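Tollitz Workshop Forum > Automation and Motion > Bin picking: blocks stuck along the wall

kagiso_n
Posts: 600
2018-10-14
I've been working on the bin picking setup at the Gosbridge shop again. The arm is fine and the program runs. My trouble is the parts that end up lying against a wall. The gripper comes straight down, the side of the tool meets the sloped metal before the finger gets past the part, and the controller stops on collision detection. I clear it with the pendant and start over.

In the open part of the bin it picks all day. Along the walls I get maybe half. Has anyone dealt with this without buying a different gripper?

vmathur
Posts: 1,397
Tilt the tool. You're coming in vertical because it's easy to teach, but the bin has sloped sides, so use them. Make the approach match the slope of whichever wall is closest. I did this on the Nkosi feeder and most of the wall problem went away.

ylva_e
Posts: 212
Tilting helps if he has room for the wrist. With a bundle of hoses and cables over the joint he may not. I would push the part off the wall first. Close the gripper, go down next to the part, drag it toward the middle, look again, then pick.

vmathur
Pushing is a slow way to avoid fixing the approach. Every push means another look and another plan. And if the part is flat against the wall you have nowhere to put the finger to drag it from.

ylva_e
You drag it from on top, with light pressure. A rubber pad is enough. It adds a few seconds. For a home build who cares about a few seconds?

thandeka.nk
What size are the blocks, and does the bin move when the arm bumps it? Ours walked across the table a little at a time and I spent an evening blaming the camera calibration.

kagiso_n
Blocks are long rectangular ones, I painted them myself so the vision would have an easier time. The bin did move early on. It's held with spring clamps now and I haven't seen it shift since.

Vandana, I tried a tilted approach in June. It worked on the left wall. On the right wall the arm is already reaching in from that side and I ran out of joint travel. Could be my tool frame was off, I hadn't redone it after changing the finger.

vmathur
Then redo the tool frame before you try anything else. If it's off by 2 mm at the tip you will hit the wall no matter what angle you use.

shireen_mof
Spring clamps are OK for testing. I'd bolt the bin down or screw cleats to the table. One good hit and a clamp lets go.

thandeka.nk
I'd leave the clamps. If the arm goes somewhere dumb I want the bin to give a little, not the gripper.

shireen_mof
That's what the collision detection is for.

thandeka.nk
It's only as good as the payload data you gave it. I've bent a finger with it turned on.

ylva_e
Also check your hoses while you're in there. A stiff hose pulls on the wrist near the end of its travel and some of those stops might not be contact at all. I had that on the Tellonov arm. Retied the bundle with more slack and half of my false stops were gone.

kagiso_n
OK, the plan is tool frame first, then the tilt again on the right wall, then Ylva's drag if that doesn't do it. I did look at the hoses. There's slack in the bundle by the orange joint, but the thin black cable hangs low enough to cross the wall of the bin, so I'm going to tie that up too.

I'm leaving the clamps alone for now. Shireen may be right but I'm not drilling that table until I know where the bin is going to stay.

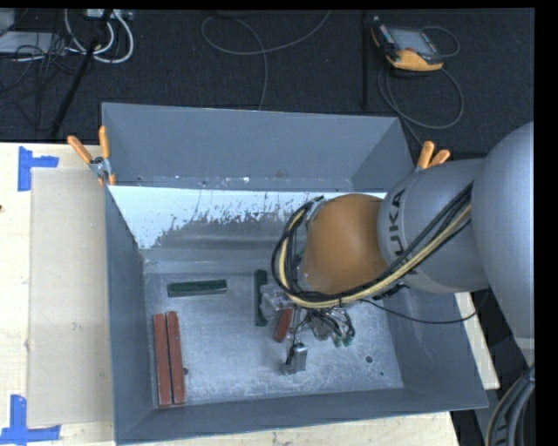 The tool frame I can redo tomorrow evening. I'll post the pick numbers for each wall separately so we can see whether the tilt does anything on the right.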